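社区旧物流转与维修服务项目
第二阶段进展报告

提交对象:Stasell 基金,项目主管 Kaisu Heiskanen
提交单位:Faltura 社区服务中心
执笔:Eleri Probert
报告范围:项目启动后第四个月至三月底

一、本阶段概况

本项目的目标是在本区建立一个固定的旧物接收、维修和再分配点,服务对象以低收入住户、新迁入家庭和独居老人为主。第一阶段的工作集中在场地和手续上,本阶段转入日常运营。到三月底,接收点已按计划对外开放,维修间投入使用,登记系统完成了从纸质到电子的转换。

按照拨款协议,本阶段应当完成的任务有四项:接收点常态化开放;维修间建立基本的检测和安全流程;再分配登记覆盖本区全部街道;举办面向居民的维修课。前三项已完成,第四项完成了一部分,原因在第五节说明。

本阶段共接收并登记旧物3,970件,协议中的阶段目标为4,000件,差额很小。我们没有为了凑足数字而放宽接收标准。二月有一批旧床垫因卫生原因整批退回,如果收下,数字上可以达标,但这批东西最终仍要送去处理,运费还得由项目承担。

二、接收工作

接收点设在 Esposito 街原家具店一层,开放时间为每天上午九点至下午五点,中午不关门。原先的方案是中午关闭一小时,试行两周后发现,很多居民只有午休时间能把东西送过来,于是改为两人轮班。

送来的物品以小家具、厨房用具、灯具和小型电器为主,童车和儿童座椅也不少。衣物原则上不收,请居民送到区里已有的衣物回收箱。开头一段时间,门口常有人趁关门后放下整袋的旧衣服,早上开门时要先清理。后来我们在门上贴了告示,写明最近的衣物回收箱在哪里,并请街道办在通讯里登了一次,情况有所好转,但没有完全消失。

接收标准在本阶段修订过一次。修订后的标准由 Bogumił Sadowski 起草,他负责接收点的日常管理。主要改动如下。

家具:接收可拆卸或单人可搬动的家具,大件衣柜和转角沙发须事先预约,由我们上门看过再决定。
电器:接收带完整电源线的小型电器。冰箱、洗衣机只在有明确需求家庭登记时接收。
儿童用品:安全座椅须能看清生产年份,看不清的不收。
玻璃和陶瓷:有缺口或裂纹的不收。

标准贴在门口,也印成了单页。单页目前有四种语言的版本,居民反映有用。有一处翻译把“须预约”译成了“可预约”,造成几次误会,三月初已重印。

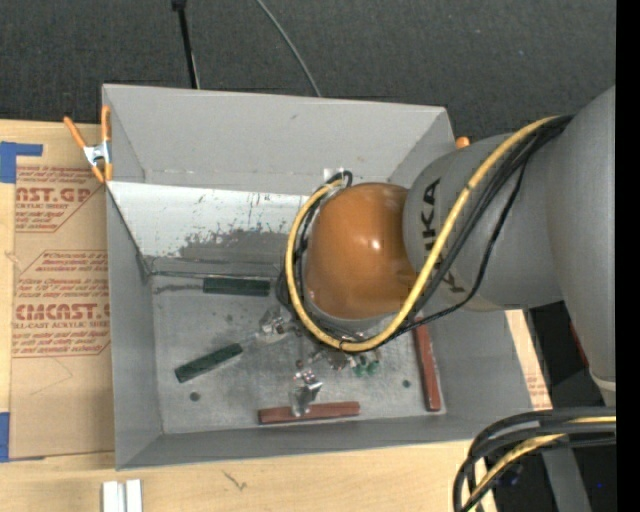
上门收取由一辆租用的厢式货车完成,每周出车两次。租车合同与第一阶段相同,价格没有变化。货车的尾板在一月坏过一次,租车公司四天后才来修,其间的上门预约全部顺延,我们逐户打了电话。今后续签合同时,准备要求对方写明维修时限,并在超过时限时提供替代车辆。

三、维修与检测

维修间设在接收点后部,隔墙和电路改造在第一阶段末完工。现有工作台、常用手工具、一套便携式电器安全检测仪和一台台式钻床。检测仪由 Sterkura 提供,按协议每年校准一次,费用已列入预算。

所有带电物品在再分配之前都要经过检测,包括外观检查、绝缘测试和通电试用。通过的贴上标签,写明检测日期和检测人。未通过的,如果换一根电源线或一个插头就能解决,当场更换后重新检测;需要更大修理的,放入待修架;没有修理价值的,拆下可用零件,其余交给区里的电子废物回收站。

检测工作由 Zdzisław Mazurek 负责。他退休前在一家电器维修铺工作多年,本阶段带了两名学员,其中一名已能独立完成外观检查和绝缘测试,通电试用仍由他本人在场进行。我们目前过于依赖他一个人,他一月请假期间,待检物品积压到了走廊里。为此,我们已联系本区的职业学校,希望从下一学期起安排学生来实习,学校原则上同意,具体课时还在商量。

家具修理方面进展比较顺利。常见的问题是椅腿松动、抽屉滑轨损坏和桌面划痕,多数半天内能处理完。修理用的木胶、砂纸和螺丝消耗比预计快,三月补购过一次。重新刷漆的件数不多,一是通风条件有限,二是领取家庭对颜色并不太在意,更看重结实和尺寸合适。

维修间的噪音问题需要在此说明。楼上住户在二月提出,下午使用钻床时声音传得很清楚。我们在钻床下加了橡胶垫,并把使用时间限制在上午十点到下午三点之间。三月底再去询问时,住户表示可以接受。

四、再分配

再分配采用登记制。有需要的家庭可以自己到接收点登记,也可以由社工、学校或卫生站转介。登记内容包括家庭人数、所需物品、住房面积和是否需要送货,不要求提供收入证明。这一点在项目设计时讨论过,我们仍认为当时的决定是合适的,本阶段没有发现明显的滥用。

登记之后,由 Lucinda Mahmoud 根据库存进行匹配,并打电话约定领取时间。需求最集中的是床架、餐桌椅、炊具和冬季取暖用的小型电器。床架长期供不应求,等候时间最长的家庭等了六周。我们向本区两家搬家公司说明了这一情况,其中一家同意在客户要丢弃床架时先通知我们,效果从三月下旬开始显现。

与此相反,装饰品、相框和旧书架积存较多,占用了不少地方。三月我们办了一次开放日,居民不必登记即可自行挑选这几类物品,当天清出了大半。贵方此前曾询问,这类不经登记的发放是否计入再分配数字。我们的做法是单独记录,不计入。

有几户家庭在领取后反映物品不合适,主要是尺寸问题。一张餐桌送到后进不了门,只好原车拉回。现在登记表上增加了门宽和楼梯情况两栏,送货前由司机再电话核对一遍。

送货由厢式货车在上门收取的同一天完成,路线事先排好。住在没有电梯的楼房高层的老人,送货时要两个人搬运,人手常常紧张。我们考虑过请领取家庭的亲友帮忙,但独居老人往往没有人可找,所以下一阶段打算在送货日固定增加一名搬运人员,费用从尚未使用的宣传款中调剂,详见第六节。

五、居民维修课

维修课原计划每月两次,内容是小家电的基本检查、换插头、修椅子和补衣物。本阶段实际每月办了一次,没有达到计划。

主要困难是场地。维修间面积小,坐不下多少人,而且上课时不能做日常检测。原先商定借用的街道会议室从一月起改作他用,街道办提前两天才通知我们,当月的课只好取消一次。之后我们在接收点前厅上课,把展示的家具推到两侧,勉强可行,但课前课后的搬动很费工夫。

已经办过的课,反应是好的。换插头一课报名最多,有几位参加者后来带着自己家里的东西回来请教。补衣物一课原以为会有年轻人来,结果来的多数是本来就会缝补的人,大家交流了各自的做法,课时拖长了半小时。有参加者建议开一次自行车修理课,我们正在找合适的讲师。

场地方面,区图书馆已答复可以提供底层活动室,时间限于傍晚六点以后。我们准备从下月起每月在图书馆办一次,接收点前厅办一次,以恢复原计划的次数。图书馆不允许在室内使用电烙铁,涉及焊接的内容仍留在维修间,分小组进行。

六、经费使用

本阶段支出总体在预算之内。与预算有出入的项目如下。

租车:与预算一致。
维修耗材:超出预算,原因是家具修理件数多于预期,差额由办公用品一项的结余补足。
单页重印:预算外支出,金额很小,已从印刷费中列支。
宣传:预算为3,000,目前只使用了不到一半。接收点的知名度主要靠居民口口相传和街道通讯,付费宣传的必要性比预想的小。

我们申请将宣传费的剩余部分转用于送货日的搬运人员。按协议,这类调整须经贵方书面同意。调整申请表随本报告一并提交,请 Kaisu Heiskanen 女士审阅。如果贵方认为宣传费应保留给开放日使用,我们也可以只调剂其中一部分,另行提交方案。

人员费用没有变化。Lucinda Mahmoud 的工作时间在三月因登记系统转换有所增加,多出的时间以调休方式处理,没有产生额外支出。

七、登记系统

纸质登记在二月底停止使用。电子登记表由中心内部制作,可以按街道、物品类别和等候时间查询。旧记录的录入花了三周,过程中发现一些重复登记,主要是同一家庭先后由学校和社工转介,已经合并。

个人信息的保管按区里的规定执行。登记表只有三名工作人员能够打开,纸质旧表锁在柜中,录入核对完毕后将按规定销毁。有一名居民要求查看并删除自己的记录,我们在收到要求的当周办理完毕。

系统目前的不足是不能自动提醒库存与需求的匹配,仍要靠人逐条核对。以现有的数量,人工核对还应付得过来。

八、存在的问题和下一阶段安排

仓储空间是眼下最紧的一项。接收点后部的储物区在二月中旬一度放满,有两天暂停接收大件。房东提出可以把相邻的半间地下室一并租给我们,但那里潮湿,存放木家具不合适,只能放金属架和炊具。我们请人看过除湿设备的报价,还没有决定,打算在下次与贵方会面时当面讨论。

检测人员不足的问题前面已经提到。若职业学校的实习安排在下一学期前不能落实,我们会考虑另请一名兼职检测人员,届时单独报告费用。

下一阶段的工作安排:继续保持每天开放;维修课恢复每月两次;与第二家搬家公司谈妥床架通知的办法;完成检测仪的年度校准;对已领取物品的家庭做一次电话回访,了解物品使用三个月后的情况。回访问卷已拟出初稿,共十一个问题,随附件寄上,请贵方提出修改意见。

附件:
一、接收标准(修订后)
二、预算调整申请表
三、回访问卷初稿
四、维修课课程表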